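Valoración del comedero elevado Grumari para gatos mayores

El servicio de adopciones ha utilizado desde marzo el comedero Grumari, fabricado por Plastex, con gatos que padecen artrosis o pérdida de visión. La base pesa 286 gramos y admite raciones de hasta 200. Los animales con rigidez cervical comen en una postura más cómoda.
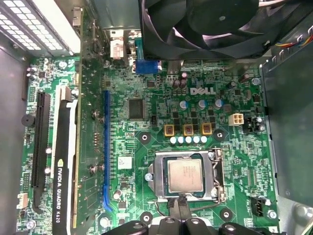 La limpieza resulta sencilla, aunque el borde interior retiene restos de alimento húmedo. Las patas antideslizantes cumplen su función sobre baldosa y bastante peor sobre madera. Se recomienda su compra para gatos de hasta seis kilos. El precio ronda los 40 euros.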